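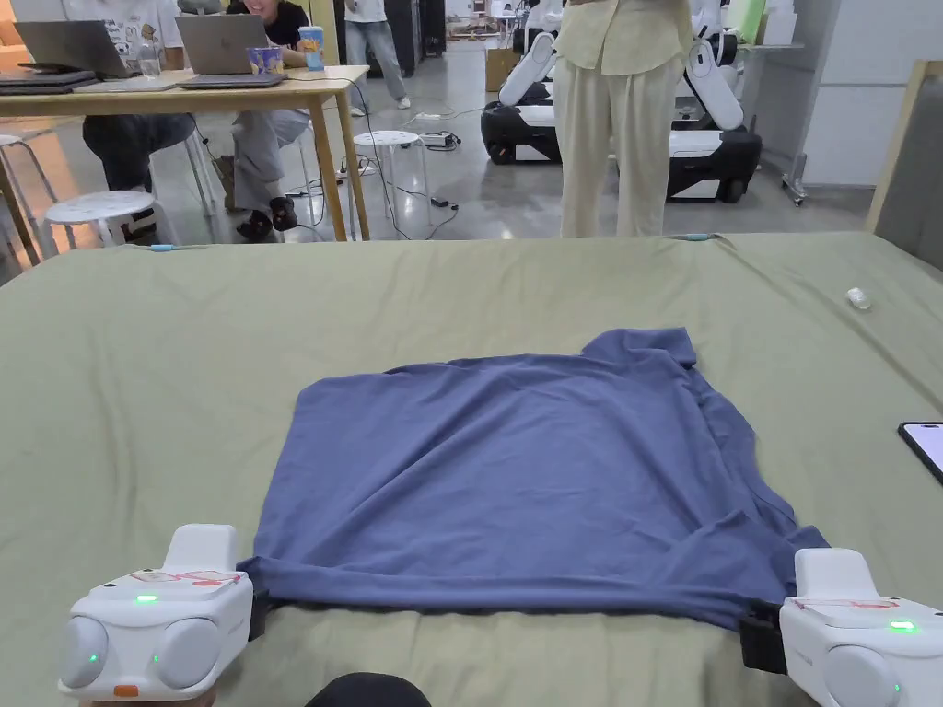

Tane Whitelaw's first remark at the Delton open day was that a sleeve is harder than a shirt. The body of a garment can be treated as a flat sheet with a known outline. A sleeve folds over itself, hides its own hem and takes a different shape each time it is put down. A folding routine that copes with 55 shirts laid out neatly may still fail on the first one with an arm tucked under.

That set the tone for the visit. Fimine had arranged it for members with an interest in handling soft goods, and the morning was given over to the way Delton records folding and bed tasks by hand before any of the recordings are passed to a robot. The method uses a pair of hand-held grippers, one in each hand. The operator works at the table with the grippers in place of fingers, and the cameras on the tools record what the jaws meet. The robot's own arms are not needed at this stage.

The shirt task is set out as a written procedure. The operator takes the two near corners, lifts the edge clear of the cloth, carries it over and releases both jaws together. If one side is released early, the recording is kept but marked, as the people training the model want to see recoveries as well as clean runs. Target length for a run is 55 seconds. Delton has 3,000 runs on file for T-shirts, of which 1,089 start from a crumpled garment. The rest start from a garment laid more or less flat. Several members thought the split should be closer to even, and Delton agreed that the next block of work will lean towards crumpled starts.

Bedding was covered after the coffee break.

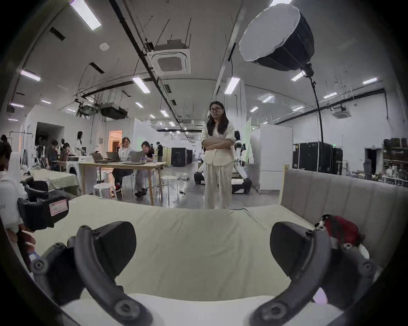 The bed station, seen from the tool.

A mattress is a poor work surface for a gripper. It gives under load, so the height of the contact point changes by the time the jaws close, and a fitted depth value is of little use. Delton's answer is to approach at a shallow angle and slide the lower pad along the fabric until it meets a fold. The flat pads on the fingers are there for this purpose. A pointed tip would catch in the weave.

Members asked about lighting. The present arrangement is overhead panels with a softbox near the headboard, and the position of the softbox is changed between blocks so that the model does not come to depend on one set of shadows. Pale sheets on a pale mattress remain the worst case — there is very little edge for the software to find — and a session on these is planned for February. 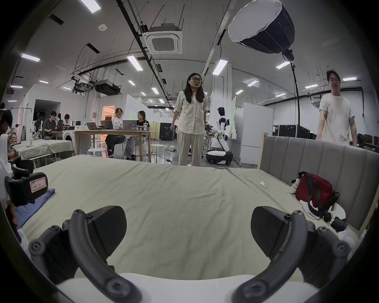
The tidying task on the same bed is less advanced. It asks the operator to pick up soft objects of mixed size and put them in a given place, and the difficulty lies mostly in the order of work. Plush toys and bags tend to rest against one another, so taking the wrong one first moves everything else. Delton scores each run on the number of regrasps and ignores the total time. Ní Chonaill, the scoring tool used on site, was shown on a laptop with 100 runs loaded. It plots jaw opening against time and places a mark wherever the jaws open without a release being called for. The plots are easy to read after a few minutes, although the colours for left and right tools are too close together and should be changed.

There was a short discussion of labels. Each tool carries a paper label filled in by hand. Some members would prefer a printed code throughout. Delton's view is that a handwritten mark can be checked by the operator without putting the tool down. 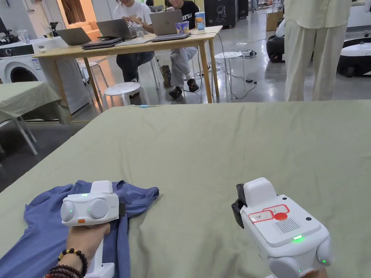
Dirotness members asked whether operator fatigue shows up in the recordings, and whether the runs late in a session ought to be weighted down. Delton has looked at this only in part. Jaw closing speed falls towards the end of a long session, but the paths of the hands stay much the same, and no weighting is applied at present. Operators change over when they ask to.

The final half hour was open practice. Members found that the near corners of a shirt are simple to pinch and that letting go cleanly is the awkward part, as the fabric tends to follow the pad. Opening the jaws wide before drawing back helps, and so does keeping the wrists low.

Members who would like the written procedure for the shirt task can request it from the Fimine office. The bed procedure is still in draft and will be sent out once the section on pale sheets has been finished.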